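About us

Mnguni Tea & Coffee, Storkport 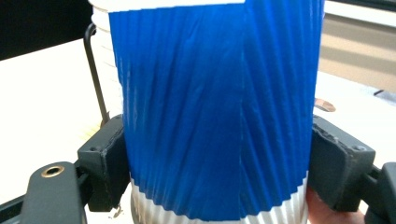 Started as a stall on Suvthorpe market, two mornings a week, one urn and a folding table. Moved to Storkport when the old chandlers came up for rent. Been at number 31 ever since.

What we do: breakfast till late morning, soup and toasties after, cakes until they run out. Beans from Flilov, a small roaster up the coast. Dark roast mostly, a lighter one from May through the summer. Decaf always on. Loose leaf tea, 7 kinds, ask if you want one that isnt on the board.

Eat in or take away. Ten seats inside, a bench out front when the weather allows. Dogs fine, prams fine, muddy boots fine if you wipe them. Toilet through the back, mind the step.

Bread is baked at Suvthorpe and comes over on the first van, so if the coast road is shut we're late opening. Sorry. Check the door for a note.

We also do outside catering. Funerals, christenings, school fairs, the odd boat launch. More than 10 people and we need a week's notice please, email is best as the phone rings out when we're busy. Gluten free no problem, tell us when you book and not on the day.

Wholesale beans: yes, small amounts. Ask at the counter.

No bookings for tables. Cash and card both ok. Loyalty cards from the old stall still honoured, bring it in even if its falling apart.

Opening hours on the contact page, new menu to folow.

Page updated July 21, 2024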